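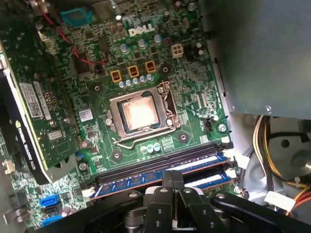 주잔나 가예프스키
샌덤 사무전산 게시판 운영자

제목: 멀쩡한 구형 PC, 언제까지 끌어안고 계십니까

2024년 11월 결산을 앞두고 또 그 얘기가 나왔습니다. 우리 사무실 데스크톱 50대를 한꺼번에 바꾸자는 얘기요. 견적은 커슬레이크에서 받았고, 총무팀장은 견적서를 보더니 창밖을 한참 쳐다봤습니다. 창밖에는 주차장밖에 없습니다.

제 입장부터 밝히면 저는 "고쳐 쓰자" 쪽입니다. 메모리 늘리고 SSD 달고 먼지 털면 엑셀과 메일은 돌아갑니다. 우리 일의 대부분이 엑셀과 메일이고, 나머지는 엑셀을 메일로 보내는 일입니다. 그런데 위에서는 "느리다"는 말 한마디면 기계부터 의심합니다. 바탕화면에 파일을 3,314개 깔아 놓은 분이 느리다고 하시면 저는 기계 편을 들고 싶어집니다.

다른 회사는 기준이 어떻게 되는지 궁금합니다. 연식으로 자르시나요, 고장 나면 바꾸시나요, 아니면 임원 자리가 바뀔 때마다 바꾸시나요.

---

야근하는너구리
저희는 세 번째요. 임원 교체 주기가 곧 모니터 교체 주기입니다. 덕분에 신입들이 임원용 플랄로프 모니터를 물려받아 씁니다. 복지라고 부르더군요.

---

서랍속램
고쳐 쓰는 데 반대합니다. 부품값만 계산하고 사람 시간은 공짜로 치니까 싸 보이는 겁니다. 제가 작년에 구형 네 대를 살린다고 주말을 갖다 바쳤는데, 그중 둘은 봄에 전원부가 나갔습니다. 그 시간에 잤으면 제 허리라도 살렸을 겁니다.

---

주잔나 가예프스키
허리 말씀에는 할 말이 없습니다. 다만 새 기계도 설치는 사람이 합니다. 프린터 잡고, 공인인증서 옮기고, "예전 화면이 더 좋았다"는 말씀 듣고. 마지막 항목이 제일 오래 걸리는데 견적서에는 항목 자체가 없습니다.

---

플라스틱나사
두 분 다 맞는 말씀인데 운영체제 지원 종료 얘기가 왜 안 나오죠? 하드웨어가 멀쩡해도 보안 업데이트가 끊기면 업무망에 못 물립니다. 감사 때 "엑셀은 잘 돌아갑니다"라고 답해 보세요. 분위기가 아주 좋아집니다.

---

서랍속램
그러니까요. 연식으로 자르는 게 그나마 싸움이 덜 납니다. 기준이 멍청해도 표로 만들어 두면 아무도 저한테 전화를 안 합니다. 저는 그 평화에 값을 매깁니다.

---

주잔나 가예프스키
표는 저도 있습니다. 문제는 표에 예외 칸이 있다는 거고, 예외 칸이 본문보다 깁니다. 설계팀은 사양 때문에, 영업팀은 들고 다녀야 해서, 회계팀은 플렘홀름이 새 운영체제에서 안 열려서. 플렘홀름 개발사에 문의했더니 새 버전을 사라고 합니다. 새 버전은 우리 양식을 못 읽는답니다. 이쯤 되면 PC를 바꾸는 건지 회계를 바꾸는 건지 모르겠습니다.

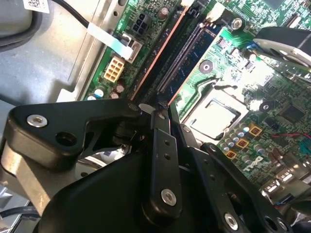

테오도르 노비츠키
회계 프로그램 때문에 전체 교체를 미루는 건 꼬리가 개를 흔드는 꼴입니다. 그 프로그램 쓰는 자리만 따로 떼서 구형으로 두고, 외부망 끊고, 나머지는 바꾸세요. 저희는 그렇게 정리했습니다. 회계팀 반발이 있었지만 월말이 되니 바빠서 다들 잊었습니다. 월말은 여러모로 쓸모가 있습니다.

---

야근하는너구리
외부망 끊으면 세금계산서는 어떻게 보내요? 옆자리 가서 보내나요?

---

테오도르 노비츠키
옆자리에 새 PC 한 대를 공용으로 놨습니다. 줄을 섭니다. 저는 이걸 사내 소통이라고 보고했습니다.

---

플라스틱나사
분리 운영은 괜찮은데, 파일을 USB로 나르기 시작하면 망 분리한 의미가 없습니다. 전달용 폴더 하나를 정해서 한 방향으로만 넘기고, 누가 언제 옮겼는지 기록은 남기세요. 그리고 구형 쪽 백업부터 하세요. 남겨 두기로 한 기계가 꼭 먼저 죽습니다.

---

서랍속램
이건 인정합니다. 그리고 남길 기계는 부품용으로 같은 모델을 하나 더 챙겨 두세요. 전원 공급 장치가 규격품이 아니면 나중에 구하느라 중고 장터에서 흥정의 달인이 됩니다. 저는 이미 됐고, 기쁘지 않습니다.

---

주잔나 가예프스키
노비츠키 님 방식으로 안을 하나 써 보겠습니다. 50대 전부가 아니라 회계팀을 뺀 나머지만 두 해에 나눠서요. 총무팀장이 이번에는 주차장을 덜 쳐다봤으면 합니다. 그래도 저는 아직 쓸 만한 것까지 한꺼번에 내보내는 데는 찬성 못 합니다. 창고에 있는 걸 다 제가 옮기게 될 거라는 점도 의견에 조금 섞여 있습니다.

---

서랍속램
창고에 넣는 순간 그건 보관이 아니라 유예된 폐기입니다. 저는 계속 반대로 적어 주세요.

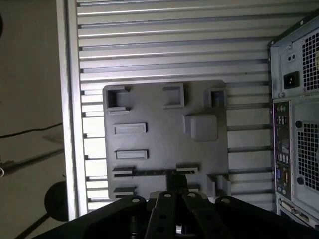 폐기할 PC는 하드디스크를 포맷만 해서 내보내도 되나요?

빠른 포맷은 파일 목록만 지우는 경우가 많아서 복구 프로그램에 걸립니다. 하드디스크라면 전체 덮어쓰기를 하거나 물리적으로 파기하시고, SSD는 제조사가 제공하는 보안 삭제 기능을 쓰세요. 업체에 맡길 때는 일련번호가 적힌 파기 확인서를 받아 자산 대장에 붙여 두시면 됩니다.

---

야근하는너구리
자산 대장이 있는 회사가 부럽습니다. 저희는 스티커만 있고 대장이 없어요. 스티커 번호가 어디서 온 건지 아는 분이 퇴사했습니다.

---

플라스틱나사
그럼 교체 논의보다 대장이 먼저입니다. 없는 걸로 되어 있는 PC는 바꿀 수도 없습니다.

---

야근하는너구리
내일 스티커부터 읽으러 다니겠습니다. 책상 밑에서 뵙죠.

이 사이트는 로그인 유지와 방문 통계를 위해 쿠키를 사용합니다. 계속 이용하시면 쿠키 사용에 동의하신 것으로 봅니다. [동의] [설정 변경]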